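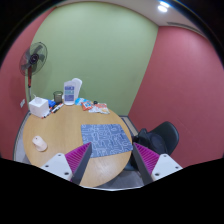
Ticket 419: Napkin folding demo, open day at Plevcombe
Opened July 4, 2024. Priority: low (vendor wants it high). I went to the open day to find out whether the Hustik folding routine does what the Skirura sales sheet says it does, and I came back with more doubts than I left with. The sheet claims 97 good folds out of 100. What it leaves out is the table. On the round table at Plevcombe the napkin is the blue-gray one with the white doodle pattern, near the middle, and the tissue box, markers and snacks are all over at the wall. Our break room tables never look like that at noon.

Symptom
Second fold lands crooked. The first fold is fine most of the time. On the second, one corner gets left behind and the routine reports "complete" anyway. I saw this before lunch and again after, with different visitors watching.

What the vendor said
Support at Skirura blamed the napkin, then the ceiling light, then an old Tagle settings file from April. I asked which of the three. They said it could be a combination. That is not a diagnosis.

Steps tried
1. Restarted the Hustik controller. No change.
2. Loaded the current Tagle file. First run looked better, next one was as bad as before.
3. Switched to a plain napkin from the kitchen. Corner still left behind, so I don't buy the pattern theory.
4. Asked to turn the ceiling light off. Refused, because visitors were in the room.
5. Asked for the log from the 100 test folds. Was told it would be emailed. Not received.

Open questions
Who decides what counts as a good fold? If it is the same check that said "complete" over a crooked corner, the 97 means very little to me. Also, was the napkin put back by hand between test runs? At the open day it was, every time, by the person giving the talk.

Cost note
The quote is around 1,800 a month with support included. I would not sign for that on the strength of a demo.

Status
Waiting on vendor for the test log. Please don't close this ticket on a phone call. If they offer another visit, ask them to run it on one of our tables with our napkins.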